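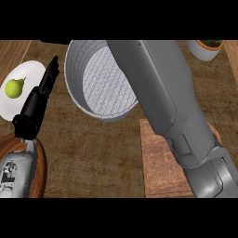
Week 4 – Fruit after harvest: ripening, storage, losses

Bring your marked-up copy of the Week 3 reading. Tute questions at the end, do at least the first two before class.

1. Recap

Fruit is still alive after picking. Still respiring – takes in oxygen, burns sugars, gives off carbon dioxide, water and heat. No more supply from the tree so it is living on what it has stored. Everything this week comes back to that.

Rule of thumb from last time: for every 10 degree rise, respiration goes up two to three times. So an afternoon in a hot bin costs you days at the other end.

2. Climacteric v non-climacteric

Climacteric: big jump in respiration and ethylene at ripening. Will ripen off the tree. Apple, pear, banana, mango, avocado, tomato, most stone fruit.

Non-climacteric: no jump. What you pick is what you get. Citrus, grape, cherry, strawberry, pineapple.

Common mistake in last year's exam – people wrote that oranges ripen on the bench because the colour changes. Degreening is a skin thing. Chlorophyll breaks down, sugar inside hardly moves. Don't write this.

3. Pears are the awkward one

European pears are picked mature but hard. Left on the tree they ripen from the core out, so by the time the outside feels right the middle is brown and mushy. Also get more stone cells (the gritty bits).

Most winter types need a spell of cold before they will ripen properly. Bartlett types need little or none. Anjou types can need 60 days. Skip the chilling and you get fruit that shrivels or softens unevenly, never goes buttery.

Skin colour is not a reliable guide. Some go from green to yellow, some stay green the whole way through. Check near the stem – press gently with thumb, if it gives a bit it's ready. Firmness tester is better, you'll use one in the prac.

Asian pears are different again, eaten crisp, ripened on the tree. Not examinable but good to know.

4. Ethylene

Gas, plant hormone, works at tiny concentrations. Fruit makes it and responds to it, so one ripe piece speeds up the rest. Bruised or rotting fruit makes more.

Ways to manage it:
- ventilate
- scrub it (potassium permanganate sachets)
- block the receptor (1-MCP, applied in a sealed room)
- keep the makers away from the sensitive stuff, eg apples away from leafy greens and kiwifruit

And sometimes you want it. Banana rooms add it on purpose.

5. Cold storage and CA

Cold slows respiration, slows rots, slows softening. Pears go close to zero, they don't freeze there because of the sugar. Bananas, mangoes and tomatoes get chilling injury well above that. So never one setting for the whole coolroom.

Humidity 90 to 95 per cent for most. Too low, fruit loses water and the neck shrivels first. Too high with poor air flow, mould.

Controlled atmosphere = oxygen down, carbon dioxide up. Push too far and the fruit ferments or the core goes brown. Pears are touchier about carbon dioxide than apples. Know why for the exam.

6. Case: Gultevari packing shed

Full data on the course page. Short version –

3000 cartons of late pears into the one room in March. Room rated for the volume but fruit went in warm, stacked tight against the back wall, no gap for air. Took six days to pull down to temperature, target was 2. On opening, 124 cartons were rejected, nearly all from the back rows. Mostly core breakdown, some shrivel.

The Estard shed took fruit from the same district and pre-cooled it overnight first. Much lower losses. Compare the two temperature logs, they're on the same axes so its easy to see.

Don't just say "poor cooling". Say where in the stack, how long, what the fruit was doing meanwhile.

7. Tute questions

1. What is the loss at Gultevari as a percentage of cartons stored? Show working.
2. A shop sells hard green pears and customers complain they never soften. Give two possible causes.
3. Why does a paper bag speed up ripening, and why is sealed plastic a bad idea?
4. Sketch respiration against time for a pear and a cherry on one graph. Label teh climacteric peak.
5. Which matters more for the back rows at Gultevari, stacking or warm fruit? Argue one side.

Reading: Illés chapter on pome fruit, skip the economics section. Jurden handbook, storage tables only – watch the units, older printing is in Fahrenheit.

Prac is in the food lab at 2 pm. Closed shoes. Firmness tester sheets will be at the door.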